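The sofa is not a closet, but stop fighting it

Every few years somebody publishes advice on keeping a tidy living room, and the advice is the same. Put things away as soon as you finish with them. Hang up your jacket at the door. Leave nothing on the seats. I followed this for most of my adult life, or tried to, and I now think the rule about seats is a bad one.

My view changed in March, when I helped Mogens Bjarnason set up the sitting room at Konorside. It is a small room that people pass through on their way to somewhere else. He had spent $175 on a coat rack and put it by the door. People walked past it. They sat down, got warm, took off whatever they had on top and left it next to them. He moved the rack twice and it made no difference – the clothes still ended up on the seat.

The usual answer is that people are lazy. I don't believe that. A person who is cold at the door has no reason to take anything off there. Eight minutes later they are warm and sitting down, and the rack is across the room.

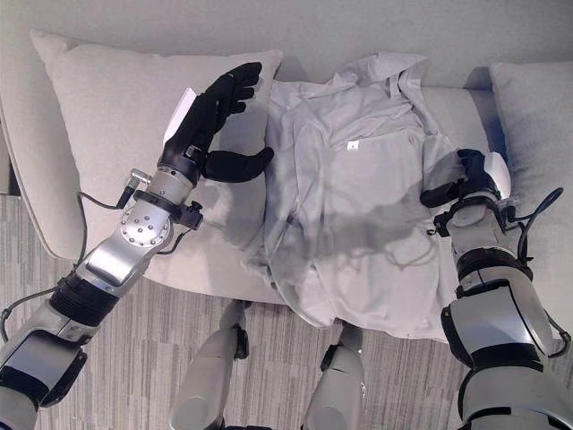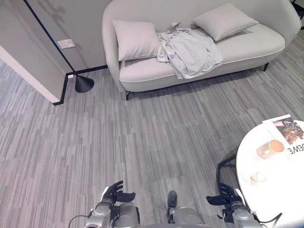 Clothes left on a seat get treated as a mess when most of them are only waiting. A shirt worn for two hours is too clean for the hamper and too worn for the drawer, and few homes have a place for it. So it goes on the sofa. With a light gray piece on a light gray loveseat, a cushion at either side, I can live with it for an evening. The colors are close enough that it doesn't shout. A red raincoat would bother me more, and I would get up and move it.

That is my first practical point. Pick the sofa with the knowledge that clothes will land on it. Yung-ching Tsang, who has sold furniture for 40 years, told me that customers ask about stains and pets and never about this. She steers them toward plain fabric in a middle or pale shade, and toward a seat deep enough that a person can sit beside a sweater without sitting on it.

My second point is about timing. Clear the sofa once, at the end of the day, and leave it alone until then. Fold what is there and carry it off in one trip. I used to pick things up every time I walked through the room, and all I got from it was a bad mood and a wife who couldn't find her cardigan.

There are limits. Wet coats belong on a hook. Anything still there the next morning should go in the wash or back in the closet. And if guests are coming, clear the seats, since a guest won't move your clothes and will stand up all night before asking.

Mogens still has the rack. He hangs umbrellas on it.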